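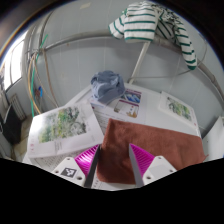
Can a machine do the laundry yet? (or the bench, or anything)

Print this thread | E-mail this thread

Posted Jun 20, 2020 in Shop & Home Automation

**pegboard_pete**
OK so question for the room. My sister keeps telling me that in a couple years she will have a thing that folds laundry, and I keep telling her she won't. She saw a video. I saw the same video. It was sped up and it cut away twice.

I run a small finishing shop, we use rags and towels all day, and they come back from the wash in a heap. If something could take a towel off a messy table, fold it and stack it, I'd buy one. Not for 200 grand. But I'd buy one.

So where are we really? Not the arm bolted in a cage doing the same weld, I know that works. I mean the chores. Folding, wiping down, putting stuff back where it goes.

**mittenclamp**
Nowhere near. Next question.

**mittenclamp**
ok longer answer. Two fingers and a towel is a fine test and people think it's the easy one. Towel is flat, rectangle, brown on a white table, what could be simpler. Now put papers under it. The finger comes down and picks up the towel and the top sheet, or it gets the sheet and no towel. A person feels that right away. Most grippers feel nothing, they just know they closed.

**Ekwueme_Tool_Rm**
Thats not fair to the grippers. Soft ribbed pads have gotten a lot better. We tried a set at Ekwueme in March, fine ribs, rubbery, with a thin stiff blade behind. The blade does the sliding under and the pad does the holding. Got cotton rags off a steel bench no problem. Paper on the bench, yeah, some trouble.

**mittenclamp**
"some trouble" lol

**Ekwueme_Tool_Rm**
Some trouble. As in it grabbed the traveler sheet along with the rag 4 times before lunch and we cleared the bench after that. Which is what you'd tell a new hire to do anyway. Clear your bench.

**laundry_mat_lou**
Worked in a commercial laundry nine years. Flatwork is already done by machines and has been forever - sheets, table linen, hotel towels. There is a feeder and a folder and it does more in an hour than I'd do in a shift. But somebody stands at the front and finds the corners. That's the whole job, finding the corners. You pull it out of the pile, you find two corners, you clip them in, next. All day.

So when people ask can a machine fold a towel I say yes, once a person has done the part that hurts your shoulders.

**pegboard_pete**
lou that is the best answer I've had and I've been asking for a year

**crumb_tray**
Shirts though. I look at the stripey one hung over that rail in the opening pic and I think no chance. One sleeve hanging lower than the rest, the body bunched over a curved bar. Where do you even grab. I have to think about it and I own shirts

**laundry_mat_lou**
Collar. Always start at the collar.

**crumb_tray**
fine but the machine doesnt know what a collar is

**dr_sprocket_jr**
It does these days, or it can. Give it enough pictures and it'll mark collar, cuff, hem pretty well. Seeing has stopped being the hard part. It's what happens after you touch it. Shirt moves and everything you just worked out is old news. You pull the collar, the sleeve slides off the bar, now it's a different shape from the one you planned for.

Cloth has no fixed shape, that's all it comes down to. A box you can plan for.

**mittenclamp**
seeing is still the hard part when the cloth is gray and balled up. Grey-blue rag crumpled on a pile of paper, tell me which edge is the edge. I'll wait

**dr_sprocket_jr**
You don't need the edge. Pick it up anywhere, let it hang, grab the lowest point. Then hang it from that and grab the lowest point again. Do it a couple times and on a plain rectangle you've usually got a corner. Old trick. Slow as anything.

**mittenclamp**
how slow

**dr_sprocket_jr**
Slow. Slower than me after dinner.

**Adier_nights**
I do nights at Adier, packaging side. We have arms. They are great at boxes. Last year management wanted one of them to wipe down the line at end of shift, so engineering put a pad on the end and taught it the path. And it wiped the path. If the spill was on the path, clean. If the spill was two inches left of the path, still there in the morning, and the pad had gone thru the edge of it and dragged it down the whole belt. So now it was a big spill.

We do it by hand again. Takes one guy a few minutes and he looks where he's wiping

**shopvac_hero**
That's a programming problem tho not a robot problem. Camera over the line, find the spill, wipe the spill. Done. I really think you guys are too gloomy. Five years back nobody at my place would let an arm near a person and now there's one handing parts across a bench. I load the tray, it takes from the tray. If I'm late it waits. It's a better coworker than a couple I've had!

**Adier_nights**
Does it pick the parts up off the floor when it drops one

**shopvac_hero**
...no

**Adier_nights**
ok then

**shopvac_hero**
It drops very few! 3,703 parts on the counter since the last reset and I could fit the dropped ones in a coffee can.

**pegboard_pete**
Parts are hard and all the same shape. I'm asking about rags.

**benchcoat**
Different angle. How are these things meant to learn it. You can't write down how to fold a towel, I tried once for a work sheet and it came out a page and a half and it was still wrong. So the new way is you hold the gripper in your own hand, with a camera on it, and do the chore yourself over and over, and the machine learns from that. No arm at all. Just you and a pair of fingers on a handle and a towel on whatever table you've got.

I like it. First approach I've seen where the table is allowed to be a normal table. Papers everywhere, laundry on a rail, cables on the wall, window with daylight coming in and changing all day. My house looks like that. My house does not look like a demo room.

**mittenclamp**
ok I'll give you that one. the mess is the point.

still dont believe it works tho. You have a wrist and an elbow and a whole back to lean in with. Arm on a post doesn't move like that. You record me folding, then the robot tries to reach where I reached and it hits its own shoulder.

**benchcoat**
Those markers on the fingers are part of it. Square black and white ones. The camera reads how far open the fingers are from those. So at least the opening and closing comes across clean. The reach thing is real, agreed. You have to move kind of boring on purpose.

**laundry_mat_lou**
You'd have to unlearn a lot. A good folder uses forearm, chin, hip, table edge. I've held a king sheet in my teeth. Two fingers is not how people fold.

**crumb_tray**
chin is huge for towels

**dr_sprocket_jr**
Right, and this is where I part ways with benchcoat. If you fold with two fingers on a stick you're teaching it a bad way to fold. You end up with a machine that's very good at being clumsy. One gripper on a bath size towel, you pinch a corner, drag it over, let go, pat. Then the other corner. Ends come out crooked every time.

**benchcoat**
Use two of them then, one each hand. And crooked is fine?? It's a shop rag. Pete, do you care if they're crooked

**pegboard_pete**
I care if they fit on the shelf. Crooked is ok. Inside out is ok. I don't want a heap.

**benchcoat**
See. The bar is lower than you all think. Everyone judges it against a store display

**mittenclamp**
the bar is low and it still cant clear it

**tapegun_74**
Been reading along. We price this stuff out at Privdale once a year for a laugh. This time the cheapest thing anyone would quote us was a folder that does flat towels only, fed by hand, and the service plan by itself was 757 a month. For that I can pay a kid to fold and he'll also sweep. Sweeping is the other one, btw. The round vacuums are fine on an open floor. Ours ate a strip of masking tape and a glove.

**shopvac_hero**
Mine's been great? You have to pick up first.

**tapegun_74**
Picking up is the chore

**Ekwueme_Tool_Rm**
That's the pattern I see in every one of these. Machine does the middle, person does the ends. Lou finds the corners, you clear the floor, I clear the bench, somebody refills the tray. Not saying that's worthless. The middle is long and dull and I'm glad to give it away. But your sister is picturing the ends.

**pegboard_pete**
she is 100% picturing the ends. She wants to drop it on the table and walk off

**glue_side_up**
anyone tried a bit of tack on the fingers instead of all this pinching? I have a tub of Bostik on the shelf and every time I see a gripper miss a rag I think about it

**Ekwueme_Tool_Rm**
Don't. It'll pick up and then it won't put down. Also lint, you get one day out of it, maybe. Ribs do the same job and you can brush them out.

**glue_side_up**
fair. was going to use it on the bench coat anyway

**benchcoat**
please dont

**dr_sprocket_jr**
My guess for Pete, for what it's worth. Flat towel, clear table, one size, slow: you can have that now if you like tinkering and don't mind babysitting. Flat towel on a table full of papers: soon, and it'll crumple the odd page. Shirts off a rail: not this decade at a price you'd pay. I'd love to be wrong about shirts.

**shopvac_hero**
You'll be wrong about shirts. Saving this post.

**mittenclamp**
saving his too. see you both in ten years

**laundry_mat_lou**
Pete what size are your towels? If they're small, don't fold. Lay them flat in a bin, one on top of the next. We did that with bar mops and nobody ever sent one back.

**pegboard_pete**
16 inch, brown fuzzy ones, microfiber type. And... huh. Flat in a bin. Could've done that all along couldn't I

**laundry_mat_lou**
Wash those separate from the cotton btw, they grab all the lint

**crumb_tray**
so what do I do with the shirt

**laundry_mat_lou**
Hanger.

Related threads
Gripper pads - ribbed or smooth for cloth?
Arm on a cart vs arm on the bench
Robot vac keeps eating tape
Best way to store shop rags
End of shift wipe down, who does it at your place

Search this forum
Enter keywords
Titles only
Go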